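Kestthorpe Robotics Club: Bench Guide
Section 6. Pot and lid exercise

Last updated: September

6.1 Tape the grid cloth to the table at all four corners. Smooth out folds in the working area.

6.2 Stand the pot on the right half of the table, one handle towards the wall and the other towards the front.

6.3 Set out the small items: the adapter, the duck and the orange cube as a group to the left of the pot, the white and yellow cubes near the front handle.

6.4 Check the view from both cameras before starting the program.
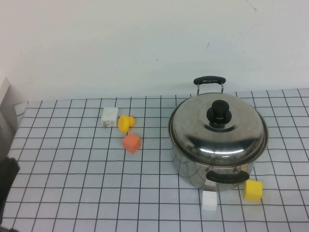
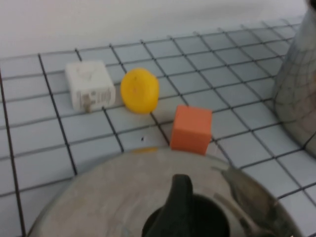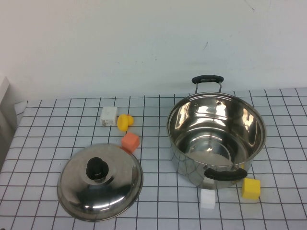
Fig. 6. Grid cloth with pot, lid and small items. First: fixed camera, lid on pot. Second: wrist camera. Third: fixed camera, lid on table.

6.5 Set the arm speed to 400 on the Fasalden controller. Do not exceed this value in club sessions.

6.6 Run program 8 (lid off). For lid on, run program 9.

CAUTION: Keep hands clear of the table while a program is running. Use the stop button before moving any item.

NOTE: Polished steel gives strong reflections. If the lid knob is not detected, dim the bench lamp and repeat 6.4.

6.7 Enter the result in the team log and return the arm to its rest position.

Contact: Kestthorpe Robotics Club, Gresbridge | Copyright Kestthorpe Robotics Club | Back to top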